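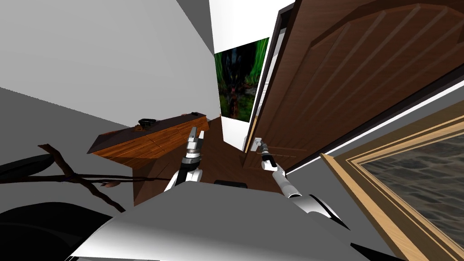 Rendering: two white-and-gray arms reaching into a room, one near a wooden dresser and the other by an open door.

Do you need the bigger sedan?

The spring flyers from Menzies have gone out again, and once more the large sedan is the hero of the front page. The pitch hasn't changed much since the last one. You've outgrown your midsize, your family deserves room to stretch, and for a little more each month you can step up to the Amell. Several readers have asked whether the step is worth it. I went and sat in one, drove it twice, and came home unconvinced.

Start with the room, as that's what they are selling. The Amell is longer than the Oltico it sits above in the lineup, and you will notice that in your garage before you notice it in the back seat. A lot of the extra length went into the nose and the trunk. Rear legroom is better by 2 inches, if you believe the spec sheet, and I had to move the front seat all the way up to feel it. Three adults across the back is still a squeeze. The middle passenger still straddles a hump.

Then the engine. The brochure says 246 horsepower and prints the number large enough to read from across the showroom. The car it has to pull is heavier, and on the hill out past the Stostness exit I couldn't say it felt any quicker than the smaller one. It was quieter, I'll give it that. At highway speed you can talk to the people in back without raising your voice, and if you drive long distances every week that may be worth real money to you.

What bothers me is how the price gets built. The figure in the flyer is for the base trim, and there was no base trim on the lot. The salesman offered to order one and told me to expect delivery in May. What they did have came with the leather package, the power sunshade and a set of bigger wheels, and you can't take the wheels off the bill. Bigger wheels mean more expensive tires. Ask for a quote on a replacement set before you sign anything - I did, and the man at the parts counter had to look it up, then looked it up again.

The monthly payment looks close to the Oltico's only if you stretch the loan out to 6 years. That is a long time to be paying on a sedan, and for a good part of it you will owe more than the thing would bring at trade-in. Large sedans lose value fast. Fewer people shop for them used, and the ones who do know they can bargain. If you like this car, that same fact is the best argument for waiting and letting somebody else pay for the first stretch of ownership.

Insurance is another item the flyer leaves out. Call your agent with the exact trim, since a guess based on the base car won't hold up. Ask what a headlight costs, too. The ones on the Amell are sealed units, and a small bump in a parking lot can mean a whole new assembly.

I don't want to be unfair to it. The seats are good. The controls for heat and air are real knobs, which I wish more companies would go back to. The doors are wide and the roofline is high enough that getting in doesn't involve ducking, so anyone with a bad hip or a parent with one should try it for that reason alone. Bring the parent along. Ten minutes in the lot will tell you more than the brochure.

For everyone else, drive the 2 cars back to back on the same road, on the same afternoon, with the same people on board. The dealer may try to put you in the big one last so it's the one you remember. Ask for it first. And take a tape measure for the garage.

Next issue: extended warranties, and why the one I was offered didn't cover the sunshade.

Member newsletter, March 2024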